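Section 2. Setting up and first wash

Limsakul carpet washer, the upright one. Covers the machine as it comes from the Hostcombe counter or out of the box from Mostia, same machine either way. The hand tool for stairs has its own section further on. Read this one to the end before you put water in anything.

Before you start

Vacuum first. Properly, both directions. The washer is not a vacuum and a tank full of hair is a bad afternoon.

Check the label on the carpet if you still have it, or ask whoever fitted it. Synthetic is fine. Wool, go easy, cold water only. Sisal, jute, seagrass: stop, take the machine back, don't wet them at all.

Do a color test. Mix a little solution in a cup, dab it somewhere out of sight (inside a closet, behind a door), press with a white cloth, wait for it to dry. Color on the cloth means don't wash.

Move what you can. What you can't move gets foil or plastic under each foot. Metal feet rust and wood feet stain, and both come through damp carpet faster than you'd think.

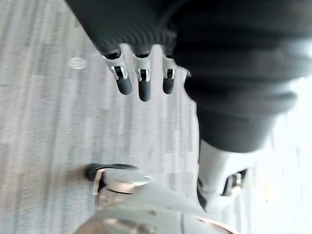 Power cord is 26 feet. Pick your outlet so the cord runs behind you out of the room, not across the part you're washing. If it won't reach, use a different outlet. No extension cords. Not even the heavy orange kind.

What should be there

Main body with handle folded down
Clean tank, clear, blue cap
Dirty tank, smoked plastic, with the float inside
Brush roll, already fitted
Measuring cup
Bottle of solution (rentals get a sachet, same stuff)
Two handle screws in a little bag taped to the cord

If the screws are missing on a rental, look inside the dirty tank. People drop them in there. If they're really gone go back to the counter, don't use any old screw from the drawer, the thread is odd.

Putting the handle up

1. Stand the body on a hard floor. Unplugged.

2. Swing the handle up until it clicks. One click.

3. Line up the holes and put both screws in by hand. Finger tight, then a quarter turn with a screwdriver. Cracked sockets are nearly always from over tightening.

4. Hang the cord on the two hooks. Top hook turns so you can drop the whole cord off in one go.

5. Rock the handle back to the working position with your foot on the base. Should be stiff. If it flops, it didn't click, start again at step 2.

Filling the clean tank

1. Lift the tank out by its own handle. Blue cap on the bottom, turn it over and unscrew.

2. Water to the lower line. Warm from the tap. Never boiling, never from a kettle, the seam will go.

3. Solution: 200 ml for a full tank. Half tank, half the solution. More soap doesn't clean more, it leaves the pile sticky and the dirt comes right back.

4. Cap on. Firm. Turn it over above the sink and watch for drips before you carry it anywhere.

5. Seat the tank back in the body, push down until the latch catches.

Caution: only low-foam solution made for carpet machines. No dish soap, no laundry liquid, no bleach, no vinegar mixed with the supplied bottle. Foam gets past the float and into the motor and that's the end of the motor. Not covered on the warranty, and comes out of the deposit at Hostcombe.

Caution: don't wash over floor outlets, heating vents or anything with a live wire under it.

First wash

Start at the corner furthest from the door and work backward. You want to finish standing in the doorway on dry floor.

1. Plug in. Dry hands.

2. Switch to CARPET. The other setting is for the hand tool and won't turn the brush.

3. Squeeze the trigger and push forward slowly. Slow like you're walking a very old dog.

4. Keep the trigger squeezed and pull back over the same strip.

5. Let go of the trigger. Same strip again, forward and back, no water. This is the drying pass. You should see dirty water moving under the clear nozzle cover.

6. Keep doing dry passes until you see hardly any water coming up. Everyone skips this. Don't skip it.

7. Next strip, overlap the last one by a hand's width.

8. When the sound goes high and thin the float has closed. Dirty tank is full. Let go, switch off, unplug, empty it.

Stop after one wet pass and one repeat on any one strip. Still dirty? Let it dry completely, come back to it another day. Soaking it gets down to the backing, and then you have a smell instead of a stain.

Note on patterned and striped carpet: go with the lines for the wet pass, any direction for the dry ones. Loop pile same. Cut pile you can go both ways and it'll actully look better for it.

Note on single spots. Treat them before the main wash, not after. Blot, don't rub. Outside edge in toward the middle. Pale marks on a darker carpet might not be dirt at all, could be lost color, and washing won't bring that back.

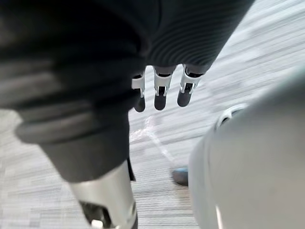
Brenda Acuña wrote in to say the dry passes are right but the guide should be blunter about overlap: she did her whole downstairs leaving gaps between strips, and when it dried it looked like a badly mowed lawn. Had to do it all over. She also says to put on clean white socks at the end and walk the floor, if they come up gray you're not finished.

Fair enough. Overlap moved up into step 7 for this edition. Socks are a good idea too, just not while the machine's plugged in.

Drying

Windows open if it's not raining. Fan on low, pointed along the floor. Heat on in winter, but moderate, don't cook it. Most rooms dry overnight, a basement can take a good bit longer. In April or so, when the heat's off and the air's still damp, allow extra.

Stay off it. If you must cross, clean bare feet or clean socks, no shoes. Leave the foil under the furniture feet until the carpet is dry at the roots, push your fingers right down in to check. Top feels dry long before the bottom does.

Rugs don't go back on until the next day at the earliest. Same for the Skarkivora anti-slip mesh if you bought it with the machine. It's a good mesh but it holds water against the floor.

Emptying and cleaning up

Do it the same day. Please. Dirty water left in the tank goes bad and the smell gets into the hoses.

1. Unplug.

2. Dirty tank out, empty down the toilet, not the kitchen sink. Lint blocks sinks.

3. Lift out the float, rinse it, rinse the tank. Put the float back the right way up, wide end down. Machine won't pick up water if its upside down.

4. Pour what's left of the clean tank away. Rinse, put plain warm water in, no solution.

5. Run the plain water through over a tub or an old towel for a few seconds to clear the lines.

6. Tip the body back, press both red tabs, slide the nozzle cover off. Pick hair off the brush roll with scissors, cutting along the groove. Rinse the cover.

7. Leave everything apart until dry. Caps off.

Rental returns: tanks empty, brush clear of hair, both screws in the bag. Counter will check all of it.

If something's wrong

No water coming out. Clean tank not latched. Take it out, push it back harder. Still nothing, check the cap vent for dried soap, poke it with a toothpick.

No water coming up. Float closed, float upside down, or nozzle cover not clicked home. Usually the cover.

Brush not turning. Wrong setting, or hair. If there's a hot rubber smell, the belt. Stop, don't try again. Belt is a bring-it-in job.

Foam in the dirty tank. Left over shampoo from whoever cleaned the carpet last. Put a capful of the anti-foam in the dirty tank, empty often.

Puddle under the machine. Clean tank cap. It's always the cap.

Brown patches after drying. Too much water. Damp white towel, press, repeat, then a fan on it.

Motor cuts out. Overheat switch. Unplug, leave it to cool fully, then try again. Twice in one room, bring it back.

Filter: rinse it every 200 running minutes, the counter on the back keeps track. Hold the small button down until the display goes back to zero, then carry on with the hand tool section.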